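About Drestorell

Drestorell advises mid-sized organizations in Clivton and Plikdale on how they run their change programs. A fair share of that work is telling clients to stop one.

We are doubtful about most of what our trade sells. We have read the slide decks with the arrows on them, and a few of us used to make them. We don't have a named method or a wheel with colored segments. If you ask for our framework you will get a short letter and a list of questions, mostly about who signs off on what.

Before we agree to anything we spend 22 working days inside the business, reading minutes and sitting in on meetings. After that we either propose a piece of work or say we don't see one. On the Farquharson merger we read 1,956 pages of project reports and couldn't find a decision in the first 500. The client kept two of its nine workstreams. Whether that was our advice or plain tiredness, we wouldn't like to say. 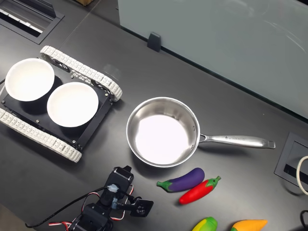 We have four partners and no plans to grow. Fees are fixed and quoted up front. We don't take a cut of "savings identified," a phrase that should make any finance director reach for the door handle. We also don't do culture surveys. Clients who want one can buy it cheaper elsewhere, and probably already have.

Our Plikdale office opens at 8:30. Call before you come.

Related pages
How we charge
What we turn down
Notes on the Farquharson merger
Working with us in Clivton

Comments (3)

opsgirl: Fixed fees, fine, but who pays for the 22 days if you say no?

Drestorell: You do, at half rate. It's on the charges page.

millroad: Still sounds like consultants to me.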